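4. Packing your return box

These steps cover the cardboard box supplied with the Nadus home sorting kit. Use it for soft packets, wrappers, sachets and small textiles. Glass, tins and batteries go in the Stostau tub (section 6).

Before you start

You will need:
the flat box from the kit
a roll of parcel tape
a plain sheet or tablecloth
the address label, one of the 2 in the Jemal envelope

Clear a space on a bed, table or floor and spread the sheet over it. A white or pale sheet makes crumbs and torn corners easier to spot afterwards.

Assembling the box

1. Open the box out until all four walls stand square.

2. Fold in the short bottom flaps, then the long ones. Tape along the join and carry the tape a little way up each side.

3. Press the base down from inside with the flat of your hand. If it bows, add a second strip of tape across the first.

Note: Small squares of tape may be used on the inner walls to cover a split or a hole. Keep them flat. A lifted corner will catch on thin film and tear it.

Filling the box

4. Check each packet before it goes in. Shake out crumbs over a bin and wipe away anything sticky. Ice cream wrappers need a rinse and must be left to dry overnight.

Caution: Do not pack anything damp. Moisture weakens the cardboard and the base may give way when the box is lifted.

5. Put cloth items in first. A single garment or duster can be rolled loosely and laid on one half of the floor of the box. Leave any tag on.

6. Stand the larger packets against the walls, printed side facing in or out as you like. Full-size snack bags sit best upright on one side, with smaller ones leaning in front of them.

7. Tuck sachets in beside a bigger packet so they do not slip under the flaps.

8. Lay long or cone-shaped wrappers last, on a slant from the middle towards the front. Hold them by the narrow end and lower them in over the front wall — pushing from the wide end creases the rim. 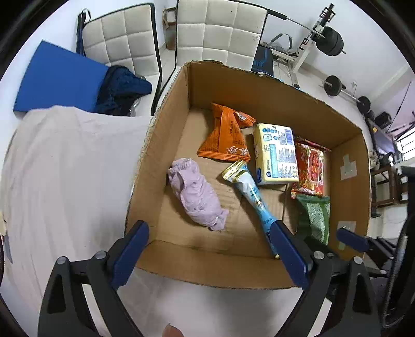
9. Look over the contents and move anything that stands higher than the walls. The flaps must close without being forced.

Closing and labelling

10. Fold the flaps down and tape the centre join. Do not use string.

11. Stick the address label on the top, clear of the tape, and write your Ellilix number in the space provided.

12. Weigh the box on kitchen or bathroom scales if you have them. The limit is printed on the back of the label.

Note: Boxes may be left open between collections. Keep them indoors and away from radiators.

If the box will not close, take out the cloth item first and send it in the next box. Replacement boxes are ordered under part number 114 and arrive flat, without tape.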